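Notas para la charla: cómo elegir encimera sin arrepentirse a los dos años
Versión larga, con lo que quiero decir en cada diapositiva 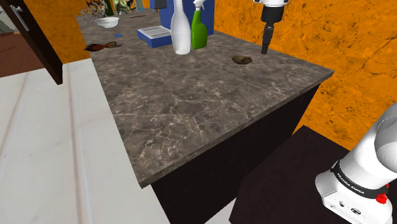
Diapositiva 1. Arranque

Saludar, probar el micro, preguntar si se oye atrás. Empezar por la confesión: yo también elegí mi primera encimera mirando una muestra de diez centímetros bajo el fluorescente de una tienda. Me llevé a casa un gris precioso que en mi cocina, orientada al norte, se volvió verdoso. Viví con ese verde muchos años (¡muchos!) y le acabé cogiendo cariño, pero no se lo deseo a nadie.

Preguntar a la sala quién está en plena reforma ahora mismo. Suele levantar la mano la mitad. A esos les digo que no firmen nada hasta la diapositiva 6.

Diapositiva 2. El veteado

Volver un momento a la imagen de la portada. Piedra jaspeada, gris tirando a marrón, con vetas crema y rosadas que se ramifican como un craquelado. De cerca se ve cada línea, y al fondo todo se va mezclando. Eso pasa en cualquier cocina larga: el dibujo que os enamora a un palmo, desde la puerta es casi un color liso. Así que pedid ver la tabla entera y alejaos. Cinco pasos, seis si el almacén lo permite.

Contar lo de la visita al almacén de Gilico. Tenían 26 tablas puestas de pie, del mismo bloque en teoría, y no había dos iguales. La clienta llevaba elegida la suya por catálogo y salió con otra. Parar aquí, que la gente siempre pregunta si se puede reservar una tabla concreta. Se puede, y conviene que el número quede escrito en el presupuesto.

Diapositiva 3. Natural, cuarzo, porcelánico

No meterme en guerras, que luego no salimos a comer. Ir rápido:

Granito: aguanta muchísimo, hay que sellarlo de vez en cuando según la variedad. El gran olvidado de los últimos años, y a mí me encanta.

Mármol: precioso y sensible a los ácidos. El limón le deja marca, el vinagre también. Si os molesta una marca, no pongáis mármol. Si os gusta que las cosas envejezcan, adelante.

Cuarzo compacto: muy uniforme y muy cómodo de limpiar, pero lleva resina, y la resina no quiere ollas recién sacadas del fuego. Salvamanteles siempre.

Porcelánico: lleva bien el calor y las manchas. El canto es su punto débil, un golpe tonto con una sartén de hierro y salta un trocito. Además, en muchas piezas el dibujo va solo en la superficie, así que mirad bien cómo resuelven el borde.

(Si alguien saca el tema de la madera, decir que da para otra charla y ofrecerme a hablarlo en el café. Me enrollo mucho con la madera.)

Diapositiva 4. El canto

Mi diapositiva favorita — y la que menos fotos me pide la gente. Un canto fino da ligereza, uno grueso da presencia y a veces esconde un ingletado con la junta justo en la esquina. Pasad la mano. Si hay niños a la altura de la esquina, pedid que la redondeen un poco, que casi no se nota a la vista y en la frente sí.

Hablar también del vuelo sobre el mueble. Sin vuelo, lo que se derrama baja directo por el frente. En una barra para sentarse hace falta hueco para las rodillas, 35 centímetros como mínimo cómodo para mí, y con ese vuelo hay que preguntar al marmolista si la piedra necesita refuerzo.

Diapositiva 5. Muebles oscuros

Me lo preguntan en todas partes. Una base casi negra hace que la piedra parezca flotar, queda estupenda, y enseña cada dedo y cada mota de harina. Mate mejor que brillo. Y luz debajo de los muebles altos, por favor, porque si no os encontráis cortando cebolla en penumbra a las siete de la tarde en enero.

Diapositiva 6. El dinero

Bajar el ritmo. Enseñar los dos presupuestos, el de Tetel y el de Indora, para la misma cocina. Diferencia: 400 euros. Parece clarísimo hasta que lees la letra pequeña, porque el barato no incluía el hueco de la placa ni el del fregadero ni retirar la encimera vieja. Sumado todo, salía 200 euros más caro.

Qué tiene que venir por escrito: huecos, copete, tipo de canto, transporte, subida a casa si no cabe en el ascensor, retirada de lo viejo, y dónde caen las juntas. Lo de las juntas dibujado en un plano, que de palabra cada uno entiende una cosa.

Diapositiva 7. Medir

Se mide con los muebles bajos ya puestos y nivelados. Contar lo del piso de la calle Gatchalian: midieron sobre plano, la pared tenía barriga y la pieza llegó y no entraba. Tres semanas cocinando en un hornillo de camping. (Aquí la gente se ríe, dejar que se rían.)

Cierre y preguntas

Pasar las muestras por las filas y pedir que las toquen, que las mojen si llevan agua. Recordar que hay limones cortados en la mesa de la entrada y un trozo de mármol para hacer la prueba en directo. Recoger las muestras antes de irme, que la última vez volví con dos de menos.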